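How to Top Up a Gravel Path Without Making a Mess of It

I've been looking after the gravel on our stretch of the Birkport path for a few years now, and before that I wrecked my own driveway learning how (sorry, driveway). If you've got a long run of loose stone with grass down both sides, you already know what happens. The middle goes thin, the edges go lumpy, and the mower starts flinging pebbles at your shins.

What you'll need: a landscaping rake with a wide head, a flat shovel, a wheelbarrow with a properly pumped-up tire, a half-moon edger, gloves and a string line. A plate compactor is nice but you can rent one for the morning. I get mine from Verbruggen and have it back before lunch.

Start in late spring once the ground has firmed up. I tried it in February one year during a thaw and all I did was push good stone down into the muck!

First, walk the whole thing end to end. Carry a few flags and stick one in wherever the stone looks thin or water is sitting. Take your time under any bridge or overhang too, where drips off the deck can dig a neat little trench right across the path.

Next, rake before you buy anything. You'd be amazed how much gravel is hiding in the grass. Pull it back toward the middle with short strokes, tines down, then flip the rake over and smooth it with the flat side. I got 3 barrow loads out of the verge last time, and that was just the one side.

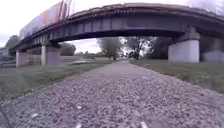 The path heading for the bridge, with soft edges where the gravel meets the grass.

Now decide about those edges. A crisp line looks great near a house, but on a longer path I leave it loose and only tidy the spots where the stone has really wandered. If you do want it sharp, run your string line, cut along it with the edger and lift the sod out in strips. Keep the strips! They're perfect for patching bare bits of grass, as long as you water them in.

Then top up. Match the size and colour of what's already down, so take a handful with you to the yard in an old yogurt tub. Tip each load in small piles every 4 metres and spread it while your arms still work. You want a slight crown, a bit higher in the centre, so the rain runs off to the sides.

Go over it twice with the compactor, or just walk it and drive the loaded barrow up and down until it stops shifting under your boots. Leave it alone through a couple of good rains, then go back with the rake and fill any dips that have shown up.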